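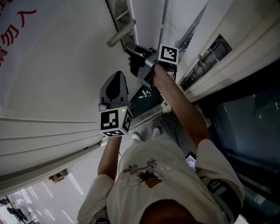
According to Pellora, the greeting cards came back from the printer with the fold in the wrong place, and the customer was charged for them all the same. Pellora had ordered through the online shop for several years before writing to us, and added that the proof on the screen had looked correct at every stage.

Ordering Folded Cards Online: A Study of Proofs, Paper and Customer Error
Student project report, Module in Print and Retail Services
Mar 23, 2026, by the project group
6 min read

1. Background

The comment printed at the head of this report was received in reply to our first request for customer experiences. It describes the problem which the project was set up to examine. Folded greeting cards are among the more difficult items that a member of the public can order from an online print shop. The customer must prepare a front, a back and an inside, and the three parts are usually shown on screen as flat panels. The finished card is seen for the first time when the parcel is opened.

The project was carried out with the agreement of Clarkix, an online print shop which sells cards, calendars and invitations. Clarkix gave the group access to its order records for folded cards for the month of August, with all customer details removed. A smaller shop, Cerano, allowed us to place test orders and to refer to its ordering pages by name. Neither shop paid for the work or saw this report before it was submitted.

2. Aims

The project had two aims. The first was to find out which faults customers complain of most often when they order folded cards. The second was to establish whether the wording and layout of the ordering pages could be connected with those faults.

We did not set out to compare prices. Delivery times were also left aside, although several customers raised them in their comments.

3. Method

The August records contained 1,609 orders for folded cards. For each order the group noted the size, the direction of the fold, the paper chosen, and whether the customer later contacted the shop. Where there had been contact, the reason was placed under a heading: fold, trimming, colour, paper, text, or other. Every complaint was read by two members of the group working separately. Where they disagreed, the complaint was discussed at the next group meeting and a heading was agreed.

Test orders were then placed with both shops. The same artwork was used throughout: a plain border, a short greeting on the front and a longer message inside. The border was chosen on the advice of our supervisor, as uneven trimming shows clearly against a straight line. The artwork was prepared once and was not altered between orders.

4. Findings

4.1 Direction of fold

Fold complaints formed the largest group. In most of them the card had been printed as ordered, and the customer had misunderstood what was being ordered. The Clarkix ordering page offers the choice as "portrait" or "landscape". Some customers took these words to describe the open sheet, others the closed card. The shop uses them for the closed card, but the explanation appears on a help page which is not linked from the order form.

Cerano uses small drawings of a standing card in place of words. Our own test orders with Cerano were placed without difficulty on this point. As the group was by then familiar with the problem, we do not consider this to be strong evidence.

4.2 Inside pages printed upside down

A related fault concerns cards which open upwards. On such a card the inside message must be turned to suit the fold. Both shops do this automatically if the customer types the message into the box provided. If the customer uploads a finished picture of the inside page, it is printed exactly as supplied. Customers who had turned the page themselves and then typed additional text received a card in which the two did not match.

4.3 Trimming

Complaints under this heading were mostly about borders. Both shops advise customers to keep important parts of the design away from the edge, and both display a dotted line for this purpose. A thin border placed close to the dotted line will nearly always look wider on one side than on the other, even when the cutting is within the shop's own limits. Our test cards showed this from both shops. Neither ordering page warns against thin borders, and both offer ready-made designs which include them.

4.4 Colour and paper

Colour complaints were fewer than the group had expected. Those received were chiefly about photographs which appeared darker in print than on a telephone screen. Matt paper was mentioned more often than gloss in these complaints, but it was also the more popular paper, and no conclusion should be drawn.

Several customers remarked that they could not write on the inside of a gloss card with an ordinary pen. Clarkix coats the outside only on its heavier paper and both sides on its standard one. This is stated in the product details, below the delivery information.

5. Reader comments

A short notice was placed on the module web page inviting comments from anyone who had ordered folded cards. Villaseñor wrote that a printed sample pack should be sent free of charge before any large order, and that a proof on a screen could not take the place of a card held in the hand. The group agrees that samples would be useful for wedding and business orders. For a customer who wants only a few birthday cards, the wait would probably be unwelcome.

6. Recommendations

Shops should show the direction of the fold with a drawing of the closed card, and should place this drawing beside the price.

The final proof should include a view of the card partly open, with the inside message in its printed position.

Ready-made designs with thin borders should be withdrawn or redrawn with a wider margin.

Product details should state, next to the choice of paper, whether the inside can be written on.

7. Limits of the work

The records cover a single month in summer, when few Christmas cards are ordered. Customers who were disappointed but did not contact the shop are not represented. The test orders were few in number and used one piece of artwork, and photographs were not included in it. A further study in the autumn term would allow the December orders to be examined under the same headings.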